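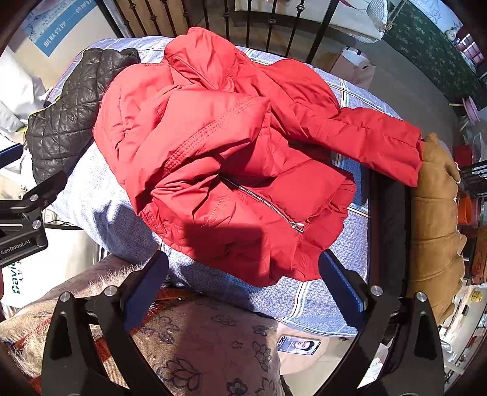
You should fold the red one first, Roya Hashemi told me, because it is the biggest, and after it the others will look easy.

I said yes. I was standing near the bed with my hands on my hips, like my mother when she did not want to begin. The red jacket lay in the middle of the checked cover with one sleeve stretched out, and I thought it looked like a person who sleeps badly.

"Close the zipper before," Roya said. "Then put the sleeves inside. Then roll it from the bottom and push the air out."

"And the hood?"

"The hood is the bag. You push everything in the hood."

She had learned this in Salden, where she lived for 4 winters and moved 5 times. I had lived in one room all this time, and I had never needed to make a jacket small.

The bus to Cuvov was leaving on Wednesday, early in the morning. I was allowed one suitcase. My aunt wrote to me that in Cuvov the winter is long and the wind comes from the river, so I must bring everything warm. She also wrote that her closet is small, so I must not bring much. I read the letter many times and I could not find which sentence was the important one.

I closed the zipper. I put the sleeves inside. When I rolled the jacket, the air went from the bottom to the top, and the shoulders became fat and proud. I pressed with my knee. The air came out slowly, with a long sigh, and Roya laughed so much that she had to sit down.

"It does not want to go," she said.

"It is only a jacket."

"You bought it in Adcombe, with your first salary. I was with you. You wore it in the store for an hour and the lady asked if you felt sick."

I remembered. It cost 93, and I had never before paid so much for anything. I wore it home although it was April, and my neck was wet under the collar, and I did not open the zipper even a little.

The roll was now the size of a loaf of bread. I pulled the hood over it, but the hood covered only half. I tried again from the other side. Then I let go to find a string, and the jacket opened itself on the bed, first one sleeve and then the other.

Roya took the black jacket and began to fold it on her knees. She did it well, with the quilted side in, and she did not look at me.

"You can wear the red one on the bus," she said after some time.

"It will be hot on the bus."

"Yes."

I picked it up and put it on over my sweater. The sleeves were still a little flat from my knee. I closed the zipper up to the chin — it still went easily — and then I asked her to give me the black one, so I could put it in the suitcase.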